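Drenched-grip fault (Irnus two-arm bench cell)

The drenched-grip fault, also called the Drengate slip after the site where it was first written up, is a handling failure in two-arm bench cells in which a bottle turns or slides between the fingertips while the control program goes on believing that it is firmly held.

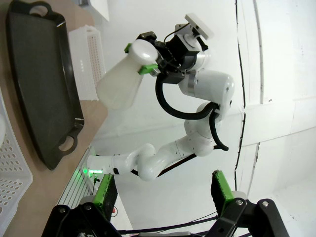

Background

The Irnus cell was set up at Drengate to sort and move household plastic containers, the sort of thing most people have under the kitchen sink. Two arms share one table, and each ends in a gripper whose fingers carry green pads. The pads are the part of the cell that wears soonest, and a good deal of what follows comes down to their condition. The program used at the site, known as Jelínek, decides that a grasp has worked by looking at two things: how far apart the fingers stopped, and how hard the motors are pulling. For a box or a block this does very nicely. A bottle is another matter, as its body can widen toward the cap or narrow away from it, and a pair of fingers can be closed to a perfectly sensible width while the bottle itself is quietly rotating between them.

The incident

The fault was recorded on 18th August, during a long run of bottle transfers. One arm had lifted a bottle by the neck and was swinging it over for the second arm to take. The bottle had been rinsed shortly before the run and was still damp, and it began to tip as the arm slowed down. Jelínek saw no change in finger width and carried on. The second gripper closed on empty air, the first one opened on schedule, and the bottle dropped past the edge of the table and came to rest against a lower joint of the arm. The arm then tried to return to its starting position and pressed on the bottle until the force limit tripped, 2 seconds later.

No one was hurt. The bottle split along its base, and the small puddle it left was found close to a cable connector, which worried the staff a good deal more than the bottle did – the cell had never been meant to handle anything with liquid in it.

Investigation

The run was repeated with 56 transfers, using dry bottles for some and damp ones for the rest. The bottle turned noticeably in 35 of them, and in 33 of those the program still reported a good grasp. Worn pads made matters worse, though fresh pads did not cure the trouble entirely. The wrist cameras had a clear enough view of the bottle for a person to spot the turning straight away, but their pictures were only being used to find objects before a grasp and were ignored once the fingers had closed.

Changes made

The site now asks that every container be emptied, capped and wiped before it goes anywhere near the table. Pads are looked over at the start of each shift and swapped when the texture has gone smooth to the touch. Jelínek was altered so that the camera check continues through the whole carry, and the first gripper may not open until the second one has felt a real pull on the object. Return moves after a failed handover were slowed down as well, with the arm stopping at the first unexpected push and waiting for a person to clear the way.

These changes made the cell slower, and there was some grumbling about it. The quicker settings are still allowed for boxes.

Related faults

A similar problem was reported the following January at Drovholm, where the cause was dust on the pads and the objects were lightweight tubs. The remedy there was a daily wipe with a lint-free cloth, together with the same change to the release rule.

See also

Grasp verification
Handover (robotics)
Protective stop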